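GAME SYSTEMS 2, handout 6: turn-based battles, type charts, damage
Notes by Lenka Zelenák, for the Millham evening group. Bring these to lab, I won't reprint.

Where we got to last time: two teams, three creatures each, one active, the rest on the bench. Turn order by speed. No items yet. Running case is still Irnitz, the little monster battler Leandro Vallejo built for his final project, because you all have the source and it's short enough to read in an evening.

1. The basic damage line

damage = power x attack / defense, then multiply by the type bonus, then round down. Round ONCE, at the end. Half of last year's bugs were people rounding after every step and then wondering why weak attacks did zero.

Type bonus in Irnitz is 1.5 strong, 1 neutral, 0.67 weak. No immunities. Leandro took immunities out after playtests: players with the wrong team just sat there passing. Worth arguing about in lab, I think he could have kept one.

Worked case. Daza (the big mud toad, boss of the second area) has 800 health. Your attack comes out at 200 before type. Neutral, four hits. Strong is 300 a hit, so three hits with 100 wasted. Weak is 134, six hits. So type choice moves the fight from three turns to six, and Daza's big slam lands every fourth turn. See it? With a strong attacker you never see the slam. With neutral you see it only if Daza is faster. Write out the turn table for all three, both speed orders. Takes ten minutes and you'll understand boss tuning better than from any chapter.

2. Back row damage

The bench is not safe in every design. Three common ways to do it:

- splash: active takes full, bench takes a fraction
- sweep: everybody takes the same smaller amount
- swap punish: whoever comes in this turn takes a hit

Splash is easy to balance and a bit dull. Sweep gets nasty in long fights, since healers on the bench usualy have low health. Swap punish changes how people play more than anything else on this list, so use it late in the game, and show a warning the turn before.

Ordering matters. Does the sweep resolve before or after heals tick? Pick one and write it in the rules doc. In Irnitz heals tick last. Means a creature at 5 health with a regen of 40 still dies to a sweep of 10. Players hated that at first, then they learned it.

3. Places between fights

Short section, we ran out of time on this. Pacing. After a boss the player wants somewhere quiet: save, heal, rearrange the team. Keep the hub small. Few props, big plain shapes, a clear way in and out. In Wutcombe (the hub town) the first version took so long to cross that testers quit on the walk to the healer.
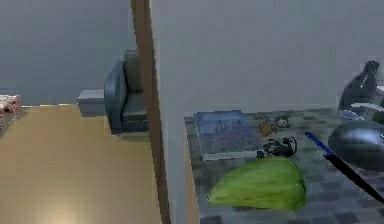 Fig. 6.1 Simulated interior: gray armchair, low box-shaped piece next to it, brown door frame.

Heal points should be free. If you charge for healing you are really charging for losing, and the players who lose most have the least money. Charge for cosmetics or fast travel.

4. Health curves

Boss health in Irnitz, in order: first boss skipped (tutorial, scripted), Daza 800, third 1135, last 2768. Look at the jump at the end. Player attack does not grow that fast, so the last fight is much longer. On purpose? Leandro says half on purpose. He wanted it long but the playtest team was overleveled, so he kept adding health until it felt hard to THEM. Classic mistake. Test with the level a normal player has when they get there, not the level your tester has after a week of grinding.

Rule of thumb for this course: count turns, not health. Decide the boss should last eight turns against a decent team, work backward to health. Then check a bad team. If the bad team needs more than twice the turns, your type bonus is too strong or the boss heals too much.

Self-heals on bosses: careful. A heal that beats the player's damage per turn is a wall and the player may not notice for ages. Put a cap on uses.

5. For lab

a) Turn tables for Daza, as above.
b) Add a sweep attack to your own battler. State the order of resolution in one sentance.
c) Pick one boss from any game you know. Estimate turns for a good team and a bad team. Half a page, hand written is fine.
d) Optional: put one immunity back into Irnitz and tell me who it hurts.

Due before the May lab. Late work goes in the tray by the door, not my inbox.

Next handout: status effects, stacking, why poison is always too weak or too strong.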